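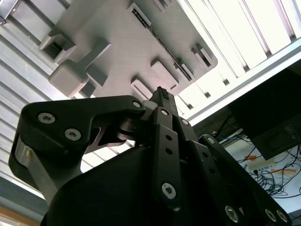 裏から見上げたグレーのプレート。斜めに走る長いスリットと黒いグリル、左上に箱形の出っぱり。

大きめのプリント板、裏側の仕上げ手順

閲覧 1,403　カテゴリ:3Dプリント/後加工

時間ないので急ぎめに書きます。大きい板ものをプリントして、裏のサポート取って、スリットにグリルを入れて、取り付けるまで。表側の磨きの話は前に書いたので省略。裏だけです。

裏なんか見えないからいいや、と思って放置すると後で困ります。出っぱりの根元にサポートのカスが残ってて板が浮く、とか。自分は一回それで全部外してやり直しました。

用意するもの

・プリント済みの板(うちのは薄いグレーのPLA、Evsteadのマット)
・先の細いニッパー
・平たいスクレーパー。刃が欠けてないもの
・平ヤスリ、細いやつ。角材に紙やすりを貼ったのでも可
・デザインナイフ
・グリル用の黒い網かルーバー。別プリントでもいい
・ねじ、六角レンチ
・マスキングテープ
・手元ライト。これ大事
・手袋。サポートの切れ端、わりと刺さります

刷る前に決めておくこと

向き。板は表をベッドに付けて寝かせるのが基本です。出っぱりは全部上を向くのでサポートがぐっと減る。ただし箱形の出っぱりで横に口が開いてるタイプだと、口の天井部分がブリッジになる。幅が狭ければサポートなしでいけます。広いなら入れる。迷ったら箱だけ切り出してテスト刷り。板ごと失敗するより全然まし。

立てて刷る手もあります。反りは減るけど時間がかかるし、積層の筋が面に細かく出る。筋が気になる人は寝かせる。気にならない人は好きなほうで。自分は塗らない板なら筋は残します。

スリットの向きも一応見ておく。長い穴の端は角を丸くしておくと割れにくい。四角いままだと角からピキッといきます、落としたときに。

スライサーはTreleoを使ってますが他のでも設定の名前が違うだけです。ベッド60度より上げるとうちでは角がへたるので上げてません。ブリムは広め。四隅だけでも可。

刷り上がりまで8時間。寝る前に始めて朝回収、が楽ですが、最初の層だけは起きて見ておくこと。そこで角がめくれてたら止めてやり直し。朝になってから泣くので。

1. 冷めるまで触らない

ベッドが室温に戻るまで待つ。熱いうちに剥がすと板が弓なりになって、なった後は直りません。急いでても待つ。コーヒーでも淹れる。

2. 剥がす

スクレーパーを角から浅く入れる。こじらない。すべらせる感じ。大きい板は一か所からいかずに、四辺を少しずつまわる。全部の辺が浮いたら勝手に取れます。

3. ブリムを取る

デザインナイフで縁をなぞって、残りは指で。縁に薄くバリが残ったらナイフの背でこする。刃を使うとえぐるので背のほで。

4. 裏のサポートを取る

板を裏返してタオルの上に。表が傷つくのでじか置きはしない。

大きいかたまりから先に、ニッパーでつまんでひねる。引っぱると出っぱりごともげます(やりました)。箱の中のは奥から手前へ。細いラジオペンチがあればそっちのほうが楽。奥に残ったカスは楊枝でかき出す。

根元に白っぽい跡がついたら、曲げすぎのサイン。そこは力を抜いて、切り込みを入れてから取る。

5. 根元を平らにする

取り付け面に当たるところだけヤスリをかけます。全面はやらなくていい。一方向に、軽く。往復でゴリゴリやると熱で溶けて毛羽立ちます。

番手は200くらいから。粗いので始めると線が深く残って、消すのに倍かかる。

出っぱりが面に対して90度になってるか、小さい定規の角を当てて見る。傾いてたらだいたい根元にカスがある。カスがないのに傾いてるなら板が反ってます。反りの直し方は下に。

6. スリットを整える

長い穴の内側は糸引きがたまりやすい。ナイフでさっとなでて、端の丸みは丸めた紙やすりで。

ここで一度グリルを仮に当ててみる。入らないとき、穴のほうを削りたくなるけど我慢。グリルのふちを削ります。グリルは刷り直してもすぐ終わるけど板は一晩かかるんで。

7. グリルを入れる

裏から入れます。表から押し込むとふちが白くなるので。

片方の端を先に合わせて、そこから反対へ向かって少しずつ。真ん中から押すとたわんで両端が浮きます。入ったらマスキングテープで軽く押さえて、表に返して段差を見る。段差が指で分かるくらいならやり直し。目で見てやっと分かる程度ならそのまま。

接着するなら裏のふちに点で。線で引くとはみ出て網の目が埋まる。瞬間接着剤は周りが白く曇ることがあるので、黒いグリルだとかなり目立ちます。自分はErkachで買ったゴム系を使ってます。乾くのは遅いけど、失敗しても剥がせる。

8. 取り付け

ねじは全部ゆるく入れてから、対角に締めていく。一本ずつ本締めすると最後の穴が合わなくなります。締めすぎ注意。プリント物はねじ頭がめり込んだら終わり。

大きい板は一人だときついです。片側を支えてくれる人がいるなら頼む。いないならテープで仮どめしてから。

最後に下からライトを当てて見上げる。浮いてるところは光が漏れるのですぐわかる。天井が明るい部屋だと影になって見えずらいので、斜めから当てるといいです。

反ったとき

軽い反りならねじで押さえて終わり。ひどいのは、ぬるめのお湯にタオルを浸して板にのせ、平らなところで重しをして一晩。熱湯はだめ。出っぱりが先に曲がります。

それでも戻らないなら刷り直し。材料代より自分の時間のほうが高い、と思うことにしてます。

よくある失敗

・箱の口が狭くなった → 天井のブリッジが垂れてる。ナイフで垂れた糸だけ切る。次は冷却ファン強め、速度落とす
・積層で割れた → ねじ穴のまわりなら壁の枚数を増やす。充填率を上げるより効く
・表に裏の出っぱりの形がうっすら出る → 板が薄い。厚みを足すか、出っぱりの根元を細くする
・グリルがカタカタ鳴る → 裏からテープを一枚。見えないのでOK

コメント

Seo-ah Chae
7番、ずっと表から入れてました。ふちが白くなるのそのせいか…

Chang-ho Ham
PETGでも手順は同じですか?

筆者
同じです。ただサポートがもっとくっつくので隙間の設定を広めに。ヤスリはすべるので、ナイフで薄くそぐほうが早いかも。

Dalia Baranauskienė
タオルで反りを直すやつ、朝にはほとんど平らになってました。重しは辞書。

筆者
よかった。角のほう、しばらくしてまた浮いてくることがあるので早めにねじ留めしちゃってください。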